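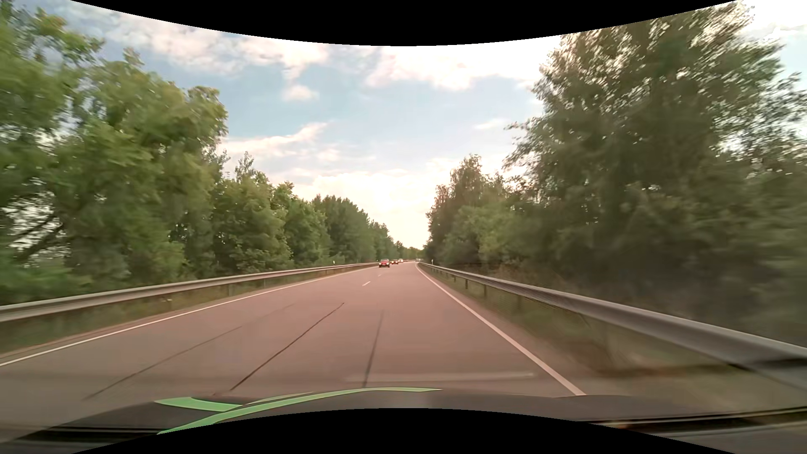 Marlene Medeiros asked, before I'd even got my coat off, what on earth there was to find out about the Gulton road, seeing as it's a strip of tarmac with trees on both sides and we all go up and down it without looking. Fair enough! I'd have said the same in my first week. I've been going up and down it my whole life and I couldn't have told you whether the lines at the edges were solid or broken. (Solid, both of them, white. I know that now and I will know it until I die.)

So, my project. The title on the form is "Surface and markings on a rural two-lane road" but in my head it's always been the crack project. I wanted to find out two things. First, what sort of cracks you get on a road like ours, and second, whether the painted lines help people stay where they ought to be, especially with guardrails along both sides and nowhere much to go if you drift.

How I did it

We're not allowed to wander about in the carriageway, obviously, so Érica Paiva, who was supervising, made me do the whole thing from a passenger seat or from the lay-by at the Zorska end. I split the road into lengths of 400 metres and wrote down what I saw in each one on a sheet I'd ruled up myself. It came to 32 lengths altogether. Tatsuya Kudo did the same sheet separately, on a different afternoon, and we weren't allowed to compare until both were finished. That was Érica's idea and it was a good one, as you'll see.

What the surface is like

I'd always have called it grey. It is grey, but there's a lot of pinkish brown in it on the stretch through the trees, and I got quite obsessed with this. My guess is the stone in the mix. Bogdan Cieślak reckoned it was just the light, so we argued about it on the way home and I still don't know. If I did the project again I'd get hold of a loose chip from the verge near Zorska and another from the Gulton end and put them next to each other on a windowsill.

The cracks were better than I'd hoped for. On the stretch through the trees there are three long dark ones close together, and they aren't all the same. The one in the middle is thin and really sharp and dark. The one furthest left is long but faint, and it cuts diagonally over the lane coming the other way, so I very nearly left it off my sheet. They might be sealed cracks or they might be seams in the surface, and from a car I couldn't say which, so I made a column called "dark lines, long" and put them all in that. Tatsuya had put the same bit down as "repairs". When we compared, that was where most of our disagreements came from: we'd seen the same thing and called it something different. I've kept both sheets in the appendix instead of tidying them up to match.

Short cracks are hard to spot from a moving car, even at 40, and I think I've undercounted them badly.

The lines

I started out thinking the centre dashes would matter most. They're short, and where the road bends a tiny bit to the left you lose the further ones pretty quickly once there are cars coming towards you. The edge lines are what carry you along. Sitting on the right-hand side of the car I found I could follow the right one all the way into the distance, and when I asked people in my year what they look at when they cycle or drive (the ones who drive), nearly everybody said the edge. Celina Szulc said she looks at the guardrail and tries not to look at the lorries. I hadn't got a column for guardrails. I added one.

I can't claim this proves anything about safety. I asked people I know, and they mostly told me in the lunch queue.

What went wrong

My first sheet had no space for notes, so the first few lengths have writing up the side that even I can't read. I also forgot that Godoy Lane joins partway along and breaks the edge line, and I started a new length there by mistake, then had to shuffle everything along by one. And I went when the trees were still thick and green. I'd love to know what the road looks like with the leaves down on it, and whether you can see the right-hand line at all.

What I'd do next

Ask the Fidgate depot if they keep a record of when each bit was last sealed, then go back over my dark lines and see who was right, me or Tatsuya. I did write to them. At the time of handing in I haven't heard back, so that bit of the appendix is an empty page with a heading on it.

Handed in October 12, 2020

We use cookies to remember your settings and see which pages get read. By carrying on you agree to this. Accept | Manage cookies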